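Open Day Group -- Minutes

Present: Lucía Figueroa (chair), Edem Adjei, Nhyira Tsikata, Corentin Langlois (notes)
Apologies: Mohammed-Awal Kyei

1. Minutes of last meeting agreed.

2. Visit to Bonsu. Edem said it was a cracking afternoon -- 25 of us went and the arm demonstration had everyone crowding the screen! Nhyira would love the letter cubes for our own day.

3. Leaflets. 500 ordered. Edem to collect.

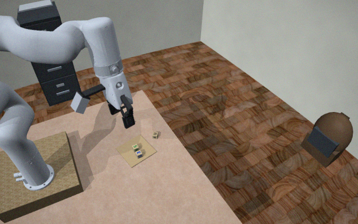
Budton, April

Simulated arm above the table, gripper empty, two cubes on the mat and a third off it. Agreed to use this one on the leaflet. Lucía to ask Bonsu about a live run at 2 pm.

4. AOB. None. Corentin to book the hall.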